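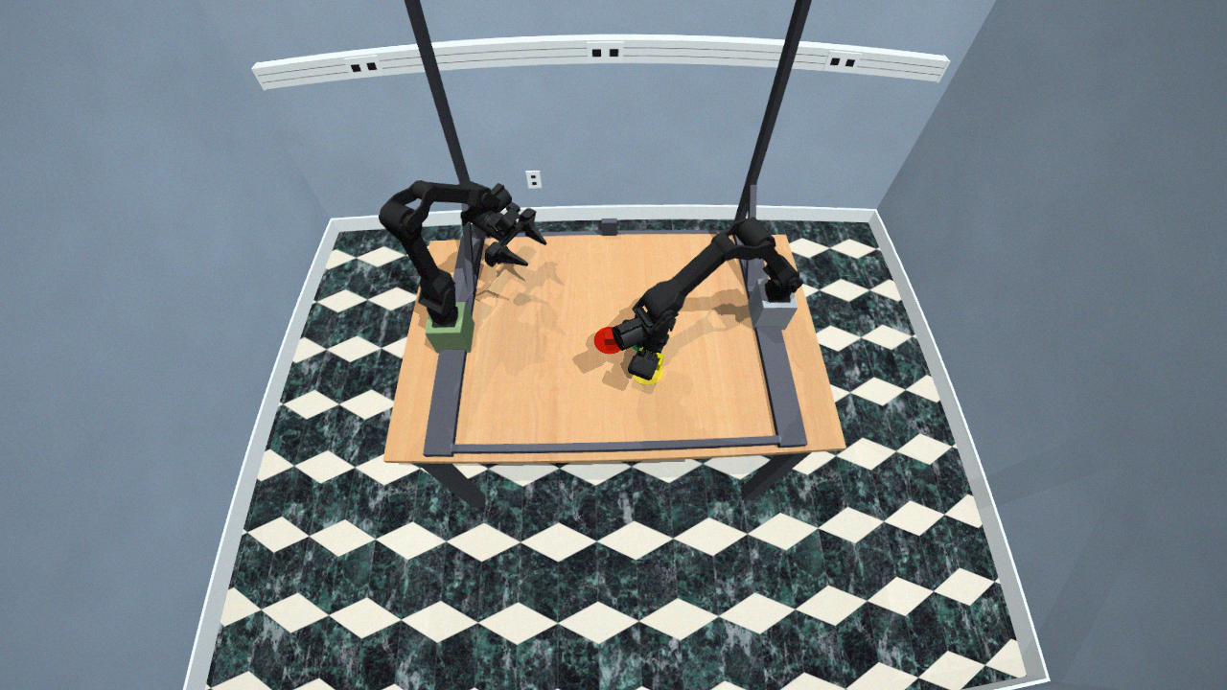 **To:** Bromar Fund, applied automation program
**From:** Junhao Lei, Mowat project
**Date:** 7 September 2022
**Covers:** work since the July report

## Where we are

The grant asks us to say, with evidence, which routine chores a pair of low-cost arms can take over in a home or on a shop floor, and which ones they can't. Since the last report we have finished the tabletop tidying task in simulation, started the handover task, and spent two weeks on the floor at the Vunari store watching how returns and shelf clearing are done by hand.

The short answer for this period is that picking up small loose items and moving them to a set place is close to useful. Most of what comes before and after that step is still a person's job. A table gets tidied if somebody has decided what belongs on it. Nothing in our current software makes that decision well.

We are on schedule for tidying, one task behind on handover, and have not started folding. Folding was planned as the third task and I am asking to change it. The request is near the end of this report.

## Simulation

All the numbers below come from Zorkeo, our simulated workcell. It has two arms mounted on opposite sides of a wooden table, each with a two-finger gripper, and a metal frame around the work area. The two sides are treated as separate stations that share the middle of the table. Only one arm may work in the shared area at a time unless the task calls for both.

The room around the table is modeled too, with a patterned floor and walls. Early runs used a plain background, and the vision model learned to depend on it. Changing the floor pattern and the light between training runs has helped. Shadows are still a problem. When an arm reaches across, its shadow falls on the wood next to the object, and the grasp point the model picks tends to drift toward the darker side. We see it most with the right arm.

The cluster runs up to 2000 episodes overnight, enough to test a change by the next morning. Before the summer we were waiting most of a week. The gain came from dropping the high-resolution rendering during training and keeping it for evaluation.

## Tabletop tidying

The task is to clear a small group of objects from the table and leave each one in its assigned spot. We ran 200 evaluation trials on object layouts the system had not been trained on. A trial counts as a success only if every object ends up where it should and none is dropped.

Result: 82 percent of trials succeeded. The target in the grant for this stage was 70 percent.

I would be careful with that figure. The target was set for objects placed apart from each other, and in those layouts we rarely fail now. The failures are mostly in tight groups, where two or three things touch and the gripper covers the one it is not reaching for. The arm commits to a grasp, the hidden object gets pushed, and the plan for the second pick is already out of date by the time it starts. A kitchen counter after breakfast is all tight groups. So is the returns bin at Vunari.

Two changes made most of the difference:

- **Second look.** After each pick, the arm backs away far enough to clear the view of the table and the system plans again from scratch. It costs time on every pick. We tried skipping it when the first grasp looked clean and lost more than we saved.
- **Push first.** If objects are touching, the arm may nudge one aside with closed fingers before trying to grasp. It works on things that slide. Round things roll, and we have no good answer for them beyond pushing slowly.

Choosing which arm goes first is still done by a simple rule: whichever is closer. I had expected to need something smarter. So far the rule loses a little time and causes no failures that we can trace to it.

## Handover between arms

This task is behind. One arm picks up an object and passes it to the other in the air above the table. It matters for chores where something has to cross the work area or be turned over, such as putting a cup right side up on a shelf or presenting a price tag to a scanner.

The motion planning works. Both arms reach the meeting point without touching each other. The trouble is in the release. If the first gripper lets go early, the object falls; if it lets go late, the second arm pulls against it and the object twists. In simulation we can read contact forces exactly, and with that information handovers go well. The real grippers we can afford don't measure force to that level, so I don't consider those results worth reporting as progress. We have switched the exact readings off and started over with only the information a real gripper would have.

I expect a usable result by the next report. If it is not there, the fallback is to have the first arm set the object down in the shared area and the second arm pick it up. It is slower but it uses skills we already have — and for many chores the slower way would be fine.

## Vunari store visits

The store manager let us stand in the stockroom and on the floor during opening and closing. We took written notes only. I went in thinking we would come out with a list of tasks to automate. What we have is closer to a list of places where a task starts and stops being regular.

Shelf clearing is a fair example. On paper it means taking stray items off a shelf and putting them in a cart. The staff do several other jobs during the same pass. They check dates, wipe a spill, turn labels forward, notice that a box has been opened and reclosed, and answer a customer. The picking is a small part of the time. An arm that did only the picking would still need someone walking the aisle behind it to do everything else, and that person could do the picking without slowing down much.

The returns counter looks better. Items arrive at a fixed table, one customer at a time, and go into a small set of bins. The table could be fenced or framed off in the back room and the work done in batches after closing. Speed matters less there. The staff told us plainly that they dislike the job, and they were interested in having it done overnight even if a share of the items were left for them in the morning.

That last point has affected how we think about the success rate. A system that clears most of a batch and sets the rest aside is useful at the returns table. The same system on a shop floor during the day would be in the way. Homes are somewhere between the two. A half-cleared dining table is still some help, provided nothing got broken.

## What machines can and can't do yet

The fund asked for this section in plain terms. It reflects our own results and the store visits, and nothing wider.

| Chore | Status in our work |
|---|---|
| Picking up separate small objects from a table | Works in simulation |
| Picking up touching or partly hidden objects | Works some of the time, slow |
| Sorting into known bins | Works when the item type is already known |
| Passing an object between arms | Not reliable without ideal sensing |
| Wiping a surface | Not attempted |
| Folding cloth | Not attempted |
| Deciding what is trash, what is dirty, what stays | Needs a person |

Moving from simulation to hardware will lower every figure in this report. I can't say by how much until we run it.

## Problems and delays

The handover restart cost us most of a month. I should have caught the force readings earlier. The check now sits in the evaluation script, and any run that uses information a real gripper would not have is marked and left out of the totals.

The delivery of the physical arms has slipped again. The supplier has given us a new date in the fall. The bench and frame are built, so installation should be short once the arms are here.

One of our two simulation engineers has gone to half time. I have moved some of the rendering work to myself, and the pace is acceptable for now.

## Request

I would like to replace cloth folding with returns sorting as the third task. Folding needs a cloth model that Zorkeo does not have, and building one would use up the rest of the engineering budget before we had learned anything about chores. Returns sorting builds on the tidying work, has a site willing to host it, and can be tested with ordinary store items. No change to the total grant is needed. The line for cloth simulation software would move to bins, a scanner and transport to the store.

If the fund prefers to keep folding, I would ask to limit it to small flat items such as washcloths and to drop the requirement that they start crumpled.

## Next period

- Finish handover without ideal force readings, or adopt the set-down fallback and report it as such.
- Rerun tidying with tight groups only and report that figure separately.
- Fix or at least measure the grasp drift caused by shadows.
- Install the physical arms and repeat the simplest tidying layouts on them.
- Agree on a list of items with Vunari, if the change of task is approved.

I need a decision on the third task before we order parts. The revised budget lines are in the attached spreadsheet, on the second tab.

Junhao Lei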